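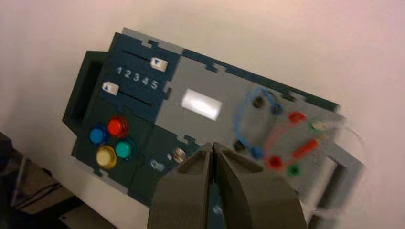 Slider panel, left section. Upper knob near the right end of its track, lower knob near the left.

5 min read

Ticket 276 — Slider value drops to zero after reconnect
Product: Gumthorpe panel logger, build 243
Site: Rernwood
Opened by: Eirlys Foulkes
Assigned to: Abdelghani Farouk
Status: Closed, workaround documented

Reported behavior

Logger records both slider channels normally after a cold start. If the network link drops and comes back, channel 2 reports 0 until the service is restarted. Channel 1 recovers without help. The web view shows a green status for both channels the whole time, so the fault is only visible in the exported file.

First seen in September after the switch in the cabinet was replaced. Old switch was discarded and can't be tested.

Environment

Logger service runs on the Morgan host. Panel values arrive over a serial-to-Ethernet converter (Brundov, stock settings). Poll interval 1000 ms. Export is plain CSV, one row per poll.

Log

09:10 — Pulled the service log. After a link drop the converter accepts a new session and the logger logs "session open" twice. On a cold start it logs it once.

09:35 — Swapped the channel assignments in the config file. Fault stayed on channel 2, which now pointed at the other slider. Rules out the potentiometer and the panel wiring.

10:05 — Unplugged the uplink for a few seconds, reconnected. Fault reproduced on the first try. Repeated with the web view closed, same result.

10:20 — Changed the poll interval to twice the default. No change. Set it back.

11:00 — Packet capture on the host. After reconnect the old TCP session is still held open by the converter. Replies to the channel 1 request go to the new session. Replies to the channel 2 request go to the old one and are never read. The logger times out, writes 0, and does not raise an error. That last part is a separate defect — a timeout should write an empty field. Split out to its own ticket.

11:40 — Converter has an idle timeout setting, default off. Turned it on at the lowest value offered. Reconnected the uplink, waited for the timeout to expire, both channels came back. Values before the timeout expires are still wrong on channel 2.

13:15 — Eirlys asked if limiting the converter to a single session would be cleaner. Tried it. The new session is refused until the old one is cleared, and the logger gives up after its third attempt. Worse than before. Reverted.

14:30 — Left idle timeout on and added a short delay before the logger reopens its session. Cable pull test repeated through the afternoon, no zeros in the export.

Workaround

1. Converter admin page, Serial tab, Idle timeout: on, lowest value.
2. In logger.conf, set reopen_delay to longer than the idle timeout.
3. Restart the service.
4. Pull the uplink, reconnect, and check the exported file. Do not rely on the web view.

Rows logged during the outage will be missing. Existing files with false zeros can't be repaired, but the bad rows all start directly after a second "session open" line and can be filtered on that timestamp.

Comments (3)

dkline_ops
Same thing on build 243 with a different converter. Idle timeout fixed it. Our reopen_delay was already set high from some earlier problem, so step 2 was a no-op.

Eirlys Foulkes
Confirmed at Rernwood. Please keep the timeout/zero ticket linked to this one.

mr_tanner
Does the delay apply on cold start too? Mine takes longer to come up now.

We use cookies to keep you signed in and to remember your ticket filters. Accept all | Manage settings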